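Wrist camera vs. fixed camera for CPU insertion demos - how many episodes, and what should I label?

Posted in: Robot learning / Data collection

We are recording teleoperated demonstrations of CPU handling on a used desktop and training an imitation policy from them. With 30 episodes the policy gets over the socket and then stalls or drifts. Both views are recorded at the same rate. Is this a data quantity problem, or are we recording the wrong things? The fixed view at the approach stage looks like this.

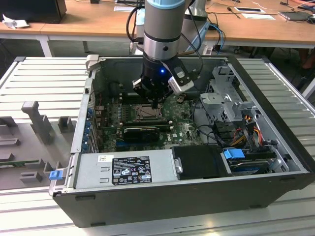 Upendo Rweyemamu
Data collection lead, Tellton
2022-09-25

Forgot to add that the chassis stays on its side for every episode, and the approach always begins from the same home pose.

Melnyk_r

More data. We had 704 episodes before ours did anything useful.

Stika

Quantity matters, but I would fix the start pose first. If every approach is identical, the policy never sees a recovery. Offset the start by up to 8 mm in each direction and record the correction as part of the episode.

Second, the fixed view can't resolve the last few millimeters. The gripper hides too much. Crop the wrist view to the socket and its retention bracket, and check that the near edge of the CPU stays visible between the jaws.

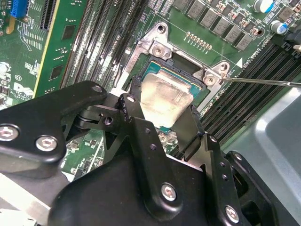
Label phases separately: approach, align, lower, release. Keep failed episodes, but tag them - do not mix them in with the good ones. We split ours by operator too, after one person's habit of pausing before release ended up in the policy as a seven-second wait.

Old thermal paste changes how the heat spreader reflects light, so record with both clean and smeared parts. Our Irnemov logger drops wrist frames under load, so compare timestamps before you train on anything.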